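Drying rack, second attempt

The old rack went out in July. It was a two-tier chrome thing that came with the apartment, and the lower tier had rusted at every weld. I had been wiping orange spots off the counter for longer than I want to admit. The replacement took until now to settle, mostly because I bought the wrong one first and had to live with it long enough to know why it was wrong.

The wrong one was a folding Jalodska. It folds flat, which I thought I wanted. In practice I folded it twice. The hinge sits exactly where a dinner plate wants to lean, so plates either rode up on the hinge or slid into their neighbors. It also had no tray, and the towel I kept underneath never dried between washes. Auður Ragnarsson took it for her camper, where folding is worth something.

The current rack is single-tier black wire, open on the sides, with a ribbed tray in the bottom. I got it from Østergaard, the kitchen supply place, not the furniture people two doors down. Notes so far.

Footprint. Measure the counter with the faucet swung all the way over. I measured with it centered and lost 2 inches. The rack still fits, but only with the long side parallel to the wall.

Tray. The ribs run both ways, so there is a grid of shallow channels and the plates sit up off whatever collects in them. The tray has no spout. It has to be lifted out and tipped into the sink, and with a full load above it that means unloading first. I empty it in the morning before anything goes in. If it's left for two days in hard water you get a white bloom along the channels. Vinegar, 17 minutes, then a nail brush. Ten minutes was not enough and half an hour made no difference I could see.

Finish. The coating on wire racks fails at the cut ends and at the welds, same as chrome plating does. I went over all the joints with a fingernail before using it and found one thin spot on an underside corner. I touched that up with appliance enamel, two coats, a day apart. No rust there yet. Sakda Onsri, who had a similar rack for years, says the feet go first on his because that's where the water sits. I have put clear bumpers on mine to get the ends up off the surface.

Plates. The set is Gitano, the colored one, and every plate is a different color: pale green, light gray, a darker gray, peach, pale yellow. I was against this at purchase and have changed my mind, for the limited reason that a chip is easy to track. The darker gray has one on the foot ring and I always know which plate to check.

Spacing is the part I got wrong the longest. Plates stacked face to face in a rack will stand up perfectly well and look tidy, but the water between them has nowhere to go. I ran a test one evening. One group leaned together, the other with a gap the width of my finger between plates, all from the same rinse, window shut. After two hours the spaced plates were dry on both faces. The leaning group was dry on the outside and wet in the middle, with a ring of water held at the rim of each inner plate. They were still damp at four hours, at which point I gave up and used a towel.

So the answer is dividers, or fewer plates per load. I have been using a small wire plate holder, a low loop with a second rod running parallel, made by Flernach and sold for display shelves. It stands in the tray and stops the front plate from walking forward. It doesn't separate the ones behind. A second holder would help, and a third would eat the space I use for bowls. For now I lean the whole group together while I finish washing, then go back and open them up once my hands are free.

Load. I weighed a full rack out of curiosity, with everything I would reasonably put in it, and got 300 grams over what the old one held. That surprised me given there is only one tier. The old rack flexed under less. This one doesn't move unless I push on a corner post.

Cutlery is unsolved. The rack came without a caddy, and the side panels are open enough that a teaspoon laid flat will go straight through. A jam jar in the left corner does the job but has to be dumped out every time – I would like something with holes in the bottom that hooks over the upper rim. The rim wire is thinner than most hooks expect. If anyone has found a caddy that grips thin wire without rattling, the comments are open.

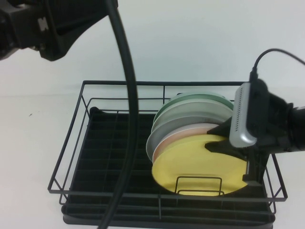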